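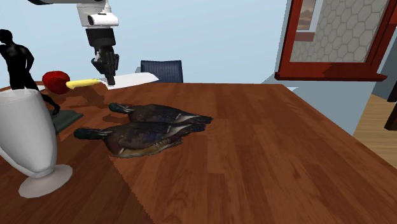 Como preparar objetos pessoais para um leilão

Quem herda uma casa cheia acaba quase sempre com peças que não quer guardar e que também não merecem ir para o lixo: serviços de jantar, relógios, livros, molduras, joias de uso diário. Uma parte pode ir a leilão. O trabalho feito em casa antes da avaliação conta bastante no resultado, e a maioria dos erros acontece nessa fase.

Não limpe demais

O polimento é o erro mais comum. A pátina do bronze e da prata antiga faz parte do valor e não volta depois de retirada. Passe apenas um pano de algodão seco. Em madeira encerada use um pincel macio para tirar o pó dos entalhes. Não aplique óleo, cera nova nem produtos com silicone.

Porcelana sem restauros pode ser lavada à mão, em água morna com uma gota de detergente neutro, dentro de uma bacia de plástico forrada com uma toalha. Peças coladas ou com dourados gastos não se metem em água.

Papel, cartas e fotografias

Retire clipes, elásticos e agrafos com uma espátula fina. Não use fita-cola para fechar rasgões. Guarde as folhas abertas em pastas de papel sem ácido, no máximo 60 por pasta, e mantenha a ordem em que estavam. Um maço de cartas com os envelopes originais vende-se melhor do que as mesmas cartas soltas.

Nas fotografias, escreva os nomes numa folha à parte. Se tiver mesmo de marcar o verso, use lápis macio e escreva junto à margem.

Prova de origem

Recibos, dedicatórias, apólices antigas e fotografias em que a peça aparece na casa devem seguir com ela. Ponha tudo num envelope com o mesmo número do objeto. Para numerar, use etiquetas de cartão com fio; as autocolantes levantam verniz e deixam cola no vidro.

Lista e fotografias

Faça uma lista simples com número, descrição, medidas e defeitos. Fotografe cada peça à luz do dia, sem flash, sobre um lençol liso: frente, verso, marcas e danos. Seis imagens por peça chegam. Esconder uma lasca não serve de nada, porque o avaliador vai encontrá-la.

Custos a confirmar

Peça as condições por escrito. A Warnholm, por exemplo, só aceita lotes com estimativa a partir de 200 euros e cobra à parte o transporte. A Ginditz junta peças menores em lotes mistos, e o seguro é obrigatório acima de 500 euros. Pergunte também quem paga a recolha do que não for vendido e em que prazo.

Embalagem

Embrulhe primeiro em papel de seda branco e só depois em plástico de bolhas, com as bolhas para fora. O jornal mancha. Os pratos viajam na vertical, com cartão entre cada um. Tampas e pêndulos vão à parte, com o número da peça a que pertencem. Encha os espaços vazios da caixa e feche com fita larga também no fundo.

Atualizado em 2025-10-07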